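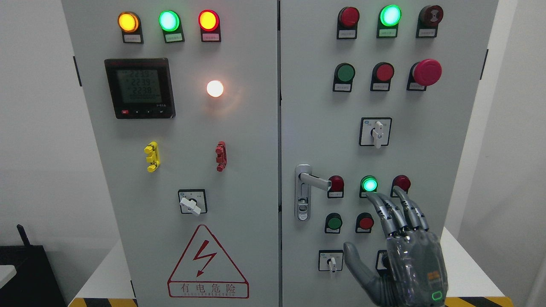

Amber, green and red, all lit, and the meter on the left door.

August, a bit after nine at night

Dear diary, I'm a terrible correspondent, I know. Three weeks without a word and now you're getting everything at once, because the bread is in the oven and I can't go to bed until it comes out.

So the big news is the choir trip. We're going! Lotte Postma called while I was up to my elbows in dishwater and I had her on speaker next to the toaster, so half of what she said was lost, but the part I heard was that the hall in Murnaser has said yes. The alto section has been talking about Murnaser since before I joined. I'd kind of filed it away with things like learning Italian and cleaning behind the fridge. And now I have to find a long black skirt that I can sit on a bus in for a whole day.

The bus money is the part that kept me up. The whole thing comes to $4,000 for the bus and the driver, and after the bake sale and the spring concert we had $2,451. Then the Segers people (the bakery, not the tire place) let us sing outside their door two mornings in a row and we took in $1,292, mostly in ones and quarters, and my kitchen table still smells like coins. That leaves us $257 short, which I worked out on the back of the gas bill. Lotte says not to worry. Lotte has never once worried about money in her life and it drives me up the wall, but she's usually right, so I'm trying.

Rehearsal itself was so-so. We did the slow Latin one four times and the basses dragged every single time, you could have gone out for a sandwich. The new arrangement of the harvest song is much better than I expected though! There's a spot on page six where the altos finally get the tune, eight whole bars of it, and I got goosebumps all the way down my arms. I've been humming it ever since. I hummed it at the dentist, with the thing in my mouth.

Oh, and my voice. It's been scratchy in the mornings, and I've started drinking the thyme tea my sister swears by. It tastes like a lawn. I put so much honey in it today that the spoon about stood up. If it's still bad next week I'll sit out the high parts and mouth them, like I did the Christmas I had that cold and got complimented on my tone afterward.

What else. The tomatoes! I've got so many that I left a bag on the neighbors' step and ran. The big striped ones split after all that rain, but the little yellow ones are like candy and I eat them standing at the plant with the hose still going. I made sauce on my day off, and it took the entire afternoon, and it came to four jars. Four! For all that stirring. I gave one to Mom, who said it needed sugar. It did not need sugar.

She's doing well, by the way. The knee is better and she walked to the library and back by herself, and then called me to tell me about it for longer than the walk could possibly have taken. She's reading a mystery set on a cruise ship and has already decided it was the piano player. She wants me to take her the gray cardigan she left here at Easter, so I have to remember that. Gray cardigan. Hall closet.

I tried on the old concert skirt tonight. The zipper goes up as long as I don't plan on breathing, which is a problem for a singer. I had a look at one in the window at Pesona and it was pretty, with a little pleat at the side, but it was $46 and I felt guilty with the bus money hanging over us. Then I thought about sitting through that drive with a zipper digging into me. I'll probably go back on my lunch break and buy it. I'm fairly sure I will.

Okay, the timer's going. The loaf came out darker on one side than the other, and there's a big crack across the top, but it sounds hollow when I knock on it and the whole kitchen smells wonderful. I'm supposed to let it cool for an hour. I'm going to have the heel right now with butter and one of those yellow tomatoes, and then brush my teeth again and go up.

Call Lotte in the morning about the seating list. And the cardigan.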